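Drovmont Shared Workroom - Minutes of the Monthly Members' Meeting
April 22, 2026

Present: Morven Ogilvie (chair), Benjie Estrella, Divina Barredo, Uldis Kļaviņa
Minutes: Remedios Catacutan

1. Minutes from March
Approved with one fix: the shelf hooks came to 55 dollars.

2. Sprucing up the room
Divina reported on the front tables and got a round of applause. Everyone loves the pink-and-white checkered tablecloth, and the little white vase with the pink flower makes the whole corner feel like a café! Benjie would like a second cloth in the same check. Agreed, up to 13 dollars. 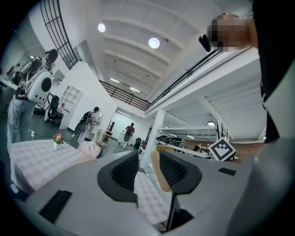 Morven asked what should go in the cubbies on the white wall. Lots of ideas here - board games, yarn, a swap shelf for paperbacks. We settled on paperbacks to start, and Uldis has two boxes ready to bring in (mostly mysteries, hooray).

3. Chairs
Uldis got a price of 194 dollars from Prirnach for four folding chairs. Divina thinks we can do better secondhand and will ask at Bautista first. Held over.

4. Open house
Full steam ahead! Benjie is making the flyer, Remedios will do lemonade and cookies. Fresh flowers for the tables - Divina.

To do
Divina: second tablecloth, flowers, call Bautista
Uldis: paperbacks
Benjie: flyer draft to Morven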